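Learning a language after fifty, part two

Many readers wrote to me after the first piece, so the editor of the Caltham newsletter has kindly given me space again. I thank you for the letters. Some of you corrected my prepositions, and I have kept those letters also.

Last time I told how I came to English late, with a small suitcase and a school grammar that was older than me. This time I want to write about the practice itself, what I do on an ordinary day and what I have stopped doing. I am not a teacher. I worked in a paint warehouse at Darko until my knees complained, and all I know about learning I know from the learner's chair.

The first thing is the notebook. I have used the same kind for many years, with a sewn back, so that it lies flat. On the left page I write the sentence I heard, as near as I can catch it. On the right page I write my own sentence with the same shape. If the woman in the bakery says "I wouldn't bother with the rye today," then on the right I put "I wouldn't bother with the bus today." The next morning I say it to somebody. It can be a neighbour or the man who reads the meter. When I say it to a real person it stays in my head, and when I only read it again it is gone by supper.

I used to write single words, in long columns. I had 102 words for things in a kitchen, and I was very proud of this list. Then I was invited to dinner and could not ask where to put my wet umbrella. I knew the colander but I did not know "Where would you like this?" After that evening I gave up the columns.

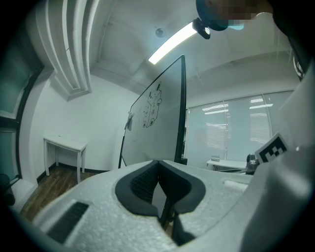

Drawing has helped me more than I expected. In our Thursday group we begin with a marker and no words at all. Somebody makes a quick picture on the board and the others must say what it is doing, what it wants, why it looks so cross. It should be a simple picture, because a beautiful one makes people quiet. A boxy cartoon figure with pointed ears, in plain black line like the one on the whiteboard, is very good for this. Is it a cat? Is it a box that would like to be a cat? One lady said it was her former landlord, and we had ten minutes of past tense from that without opening a book. We do not rub the drawing out until everybody has said at least one thing, even the shy ones. I was the shy one myself in my first winter, and I remember how the board helped me. When all the people look at a drawing, they are not looking at your mouth.

After the drawing we do what we call "pass it on." The first person says a sentence, the second one repeats it and changes one piece, and so it goes until it comes back to the start. "My brother has lost his keys." "My brother has lost his temper." "My sister has lost her temper." You hear at once who has the small words in the right place. Our leader, Theophilus Dankwa, does not stop us when we make a mistake. He waits, and when the turn comes to him he says the sentence correctly in his own version, with no special face. I noticed only after some months that he was doing this. By then he had already cured me of "I am agree."

Now, the radio. Everybody told me to leave it on all day and the language would come in by itself. For me it did not. I was peeling potatoes and it went past me like a tram. What works for me is a short piece, 5 minutes, three times over. The first time I only sit. The second time I write down any word I can catch. The third time I follow with my pencil on what I wrote. The weather report is excellent, since it is nearly the same each day and yet you care about the result. I also like the farm news, though I have no farm. I can now speak about the price of wool with some confidence.
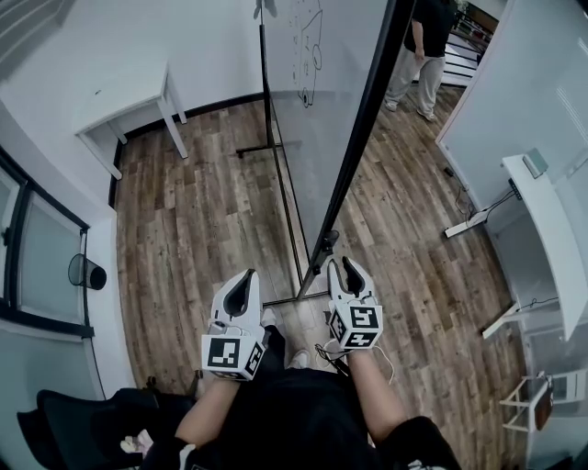

The telephone is harder than the radio, because it expects an answer. For years I asked my daughter to make my calls. She was patient, but one November she was away and the heating stopped, and I had to ring the company myself. I wrote the whole conversation on a paper first, my part and also their part. Of course the girl at the other end did not keep to her part. She asked for the number on the side of the boiler and I read her the number of my bus pass. We both laughed, and then it went better. Since that day I make one call each week that I could avoid. I ask the library if a book is in. I ask the chemist when they close. My notes for these calls have become shorter, and for the library I do not need them any more.

A few words about spelling. I learned some of it from British books and some from American films, and for a long time I wrote "colour" and "color" in the same letter. My advice is to choose one dictionary, buy it second-hand and obey it. I paid 2 dollars for mine at the Bevavico market. It has somebody's name inside and a tea stain on the letter M, and I would not change it for a new one.

Several readers asked about the accent. I have kept mine. I worked on three sounds only, the ones that made people say "Pardon?" and those were the vowel in "sheet," the "th," and the beginning of "village." The rest I left as it was. My grandchildren imitate me at the table and they do it quite well.

In the next piece I hope to write about reading, and why I began with cookery books and books for children of nine years. If you have a book that opened the door for you, please write its title on a card and leave it in the tray at the front desk, or give it to me on a Thursday. We begin at 3 o'clock and there is tea from the start.

Contact the newsletter | © May 2018 Caltham Newsletter | Back to top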